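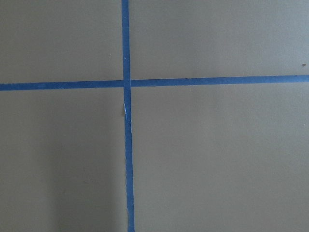
Samstag, Werkstatt Brallach, kurz nach neun

Tischplatte neu abgeklebt. Das alte Kreuz war an den Rändern grau geworden und ließ sich an einer Ecke mit dem Fingernagel hochschieben. Blaues Malerkrepp, wieder als Plus, damit jeder vier Felder hat und eine Mitte, auf die man sich beziehen kann.

Vorgehen, damit es beim nächsten Mal schneller geht:

Altes Band flach abgezogen, langsam, möglichst parallel zur Platte. Ging bis auf eine Stelle vorn rechts, dort blieb Kleber stehen. Mit Spiritus und Lappen angelöst, zweimal nachgewischt, trocknen lassen. Kein Aceton auf diese Platte, das hatten wir an der alten Werkbank und der matte Fleck ist bis heute da.

Danach trocken gewischt. Ein paar Krümel und Pünktchen sind trotzdem geblieben, die meisten sitzen in der Oberfläche und gehen nicht weg. Stört nicht.

Zuerst die senkrechte Bahn in einem Stück. Die waagerechte in zwei Teilen, links und rechts stumpf an die senkrechte gestoßen. Beim letzten Kreuz lagen die Bahnen übereinander, und die Kante war genau in der Mitte zu spüren. Flache Teile haben darauf gekippelt, vor allem die dünnen Bleche vom Skodorel-Gehäuse. Mit Stoß liegt die Mitte besser auf. Rechts sieht man an der Naht eine feine dunkle Linie, das bleibt so.

Winkel: nach Augenmaß. Die senkrechte Bahn lehnt oben etwas nach links, die waagerechte steigt nach rechts leicht an. Für die Sortierarbeit reicht das. Wer anreißen oder messen will, nimmt den Anschlagwinkel und die Plattenkante und bitte nicht das Band. Habe überlegt, alles noch einmal abzuziehen, und es gelassen.

An der Oberkante rechts wirft die waagerechte Bahn kleine Wellen. Beim Andrücken war das Band wohl schon zu stramm gezogen. Nächstes Mal nur auflegen, mit der Rolle von der Mitte nach außen, kein Zug auf dem Band.

9:50

Frage an alle, die am Tisch arbeiten: bleibt es bei der Feldbelegung? Ich habe sie vorerst vom alten Zettel übernommen.

hinten links: Eingang, noch nicht angesehen
hinten rechts: geprüft, in Ordnung
vorn links: Nacharbeit
vorn rechts: unklar, Rücksprache

Der Zettel selbst war nicht mehr lesbar, ich schreibe ihn neu und klemme ihn an die Lampe. Auf die Platte klebe ich nichts mehr. Beschriftung auf dem Krepp hat sich nicht bewährt, der Filzstift färbt auf helle Kunststoffteile ab. Die Khumalo-Abdeckungen hatten im Frühjahr alle einen blauschwarzen Strich an der Unterseite, und das Abwischen hat länger gedauert als das Sortieren.

10:30

Erste Charge über den neuen Tisch: Distanzhülsen für Ivuvbridge, Auftrag 3775. Laut Lieferschein 300 Stück. Nach Sichtprüfung sortiert, Grat an der Stirnseite ist wieder das Hauptthema. 56 in die Nacharbeit, 29 unklar. Bei den unklaren ist der Grat so klein, dass ich ihn mit dem Finger spüre, aber unter der Lupe kaum finde. Die gehen am Montag noch einmal über den Tisch, wenn jemand anders mit draufschaut. Der Rest ist gut und eingetütet.

Zum Arbeiten am Kreuz: die Hülsen rollen. Auf dem nackten Teil der Platte sowieso, über das Band hinweg auch, es ist viel zu dünn als Anschlag. Zweimal ist mir eine aus der Nacharbeit ins Feld dahinter gelaufen. Ich habe dann flache Schalen in die Felder gestellt, ab da ging es. Für runde Teile also immer Schalen. Für Bleche und Platinen reicht das Band allein.

Bei der Beleuchtung hat sich die graue Platte wieder bezahlt gemacht, matt und ohne Spiegelung, auch mit der Lampe direkt darüber. Auf dem weißen Tisch nebenan sehe ich denselben Grat nicht. Falls wir irgendwann die zweite Platte bestellen, bitte wieder so einen Ton, graubraun, matt.

11:40

Band: die angebrochene Rolle reicht noch für ein Kreuz, vielleicht anderthalb. Liegt in der Schublade unter dem Schraubstock. Auf die Einkaufsliste gesetzt, gleiche Breite, gleiches Blau. Das billige gelbe bitte nicht mehr, das war nach drei Wochen nur noch in Fetzen runterzubekommen. Das blaue vom letzten Mal lag seit Juni und ging, abgesehen von der einen Stelle, sauber ab.

Vorschlag: Band künftig alle acht Wochen wechseln, auch wenn es noch gut aussieht. Trage es in den Putzplan ein. Nächster Wechsel wäre dann Anfang Dezember.

Noch ausprobieren:

Bandkanten mit dem Cutter an einer Stahlschiene schneiden. Die gerissenen Enden sind etwas ungleichmäßig, da sammelt sich als Erstes der Staub. Unbedingt vor dem Aufkleben schneiden, auf einer Unterlage, sonst haben wir Schnitte in der Platte.

Schmaleres Band? Das jetzige ist ungefähr fingerbreit. Für die kleinen Skodorel-Teile wäre weniger auch genug, dafür sieht man das breite vom Stuhl aus ohne Brille. Meinungen bitte hier drunter.

Mitte zusätzlich markieren, etwa mit einem kleinen Punkt. Für die Waage bräuchte ich das nicht, die stelle ich nach Gefühl auf die Kreuzung und sie steht ruhig.

12:15

Tisch abgeräumt, Schalen gespült und zum Trocknen auf das Gitter. Spirituslappen in den Metalleimer mit Deckel. Tüten für Ivuvbridge stehen beschriftet im Regal, zweites Fach, die unklaren separat mit Zettel. Lupe ist wieder an ihrem Haken, die Linse hat einen Kratzer am Rand, der war letzte Woche noch nicht da.

Offen für Montag: unklare Hülsen, Feldzettel laminieren, bei Ivuvbridge wegen der Gratgrenze nachfragen. In der Zeichnung steht nur »gratfrei«.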